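3.2 Why people put off plugging things in

Few household objects are handled as often, or with as little dignity, as the plug. Ait Brahim and Pillai asked residents of the Geltthorpe apartments to keep a diary of every plug they moved during August. We received 143 diaries, three of them legible throughout, and 2530 usable entries. The most common complaint was having to work out which way round the thing went while kneeling under a desk.
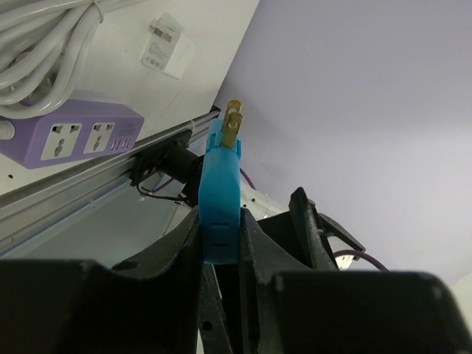 Figure 3. Two-prong plug, blue molded body, with a power strip behind.

3.3 Color and the shared strip

Residents who owned a colored plug mentioned it with some pride. A bright body is easy to pick out from the usual tangle, and the brass prongs, each with its small round hole, are much the same whatever the color of the plastic. Strips were another matter. Most diarists wanted theirs out of sight – behind a couch, ideally – and then wrote at length about how hard it was to reach. We coded these entries as "self-inflicted," a label Pillai has since asked us to soften. It stays in the tables for now, and the revised wording is given in the appendix.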